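Teaching a robot the laundry: what works for me

I've been driving our humanoid by remote control through one chore all July, over 100 runs so far, and my notes from Rumlow were getting messy, so I typed them up. Basket, washer, a couple of soft things to move. Sounds easy! 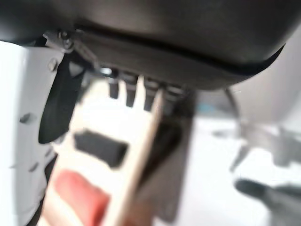
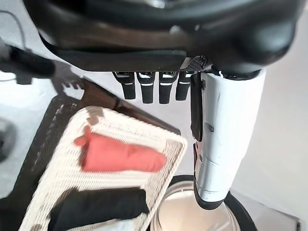
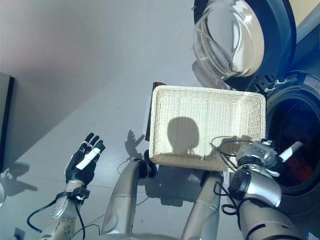
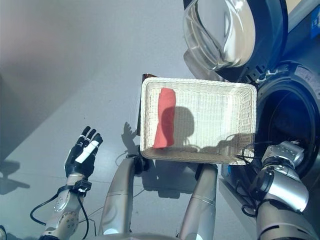 Before you start recording

Pick a basket with a raised rim (ours is white wicker) and practice the grip a few times with recording off. Watch your shadows, too. The head and hands throw big dark ones when the light's overhead, and I like a few runs with the lamp moved so the robot doesn't learn just one look.

Open the washer door all the way. I left it half open once and clunked it on 8 runs in a row – ugh.

While you're driving

Go slower than feels natural. Then pause 2 seconds before each grasp.

Bright red cloth is great for practice, but mix in dark stuff early or you'll be sorry later.

Check the wrist cables between runs. Mine like to creep toward the fingers.

If you fumble, finish the run anyway and mark it in the log. I toss the bad ones in the evening, with coffee.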